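25 April 2020

Demonstration at Mansilla, afternoon session

Left the car at the Ramus building and walked over. Signed in at the side door, badge number 208. The front desk had me down for the morning, which took a few minutes to sort out. Safety talk was short: stay behind the line while the arms are powered, no loose straps, ask before touching anything.

Purpose of the visit, for my own reference: decide whether two-arm handling of soft goods is far enough along for Balora to put money into a trial at the returns counter. I went in doubtful. Our own attempt in November was a single arm with a suction cup, and it never got a sleeve flat.

Opening talk

Ran over by 16 minutes. Most of it was background I had read already. Points worth keeping:

The system is called Plirnier. It is trained from recorded sessions in which a person guides both arms through the job. The set used for the shirt task is 522 sessions, all done on the one table. I asked if any had been recorded on a different surface and the answer was no.

Each arm is driven on its own but the two share a clock. If one side faults, both stop.

Grip force is capped in software. The cap was set low for cloth and would have to be raised for denim or towelling. They have not tried either.

There is no separate step for finding the collar. The policy works from the camera images directly and nobody could tell me which features it relies on. I don't hold that against them but it will make fault finding slow on a counter.

Shirt handling

Two arms over a white table, one garment at a time. I stood at the front edge for the first few runs and then moved to the side to get a better look at the fingers. The grippers are simpler than I expected. Two fingers each, a dark pad at the tip, and as far as I could learn no suction and no rollers. All of the work is done by pinching, pressing and dragging.

The pads interested me most. I was told they are a replaceable part, changed every 300 cycles on the lab's own schedule. I asked what happens when they run past that and was told grip on thin cotton drops off first. No figures offered. I would want to see a curve for that before ordering anything, as pad changes on a counter mean a person with a screwdriver and a stopped station.

Second thing to note is how shallow the approach is. The fingers come in low over the cloth and there is very little room between a good pinch and scraping the table. A hard, smooth top helps. Our counters are laminate with a seam down the middle and I expect that seam would cause trouble.
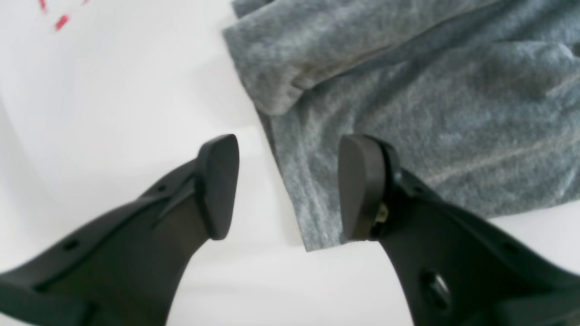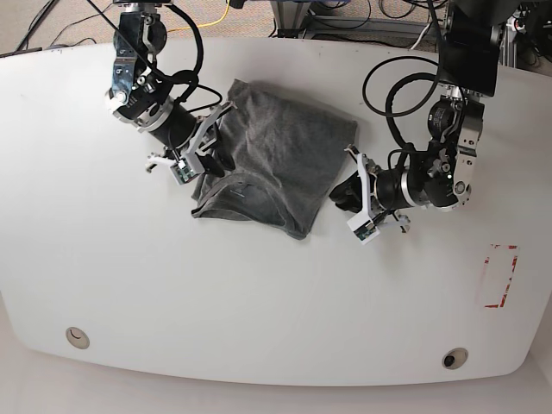 Things to check against our own station

1. Table height. Theirs is fixed. Ours moves up and down for the staff, and every change would mean recalibrating. Ask if a set of preset heights would be enough.

2. Cable routing. The cables at the wrists hang in open loops. Fine in a lab. On a counter they would need sleeves, and sleeves add stiffness at the joint. Ask what the arms will tolerate.

3. Contrast. A dark grey shirt on a white top is an easy case for a camera. I asked about white shirts. They have run them, with worse results, and the fix under discussion is a second top in a darker colour. I suggested a mat. They were not keen, as a mat can be picked up along with the shirt.

4. Marked area on the table. There is a rectangle in red tape on the top, worn in places. If we use a marked zone I would want it routed into the surface or printed under a clear coat. Tape edges lift.

5. Stop button. One, at the operator's end. We would need a second at the customer side.

6. Noise. Low. I could talk at a normal level next to it. No concern.

Questions afterward

Another visitor asked about speed and got a long reply that came down to "slower than a person". I can accept that. The returns counter sits idle for much of the day, and the backlog gets cleared at night when no one is waiting. What I can't accept is a station that needs somebody standing by to reset it, and I did not get a clear answer on how long it has been left to run alone. Wrote this down as the main open item.

I asked about buttons and zips. Zips are out for now. Buttons are fine if done up.

Asked also who owns the recordings if we send our own garments in for training. They will put it in writing. Must chase.

Summary for the file

Better than I expected on the handling, weaker on everything around it. My recommendation will be a small paid test using 16 of our own garments, mixed colours, on a top cut from our counter material, seam included. If it copes with the seam I will support a trial. If not, we wait a year.

To do: send the garment list to Mansilla, get the counter offcut from stores, ask Ramus for floor loading at the back of the returns area. Parking receipt is in the glovebox.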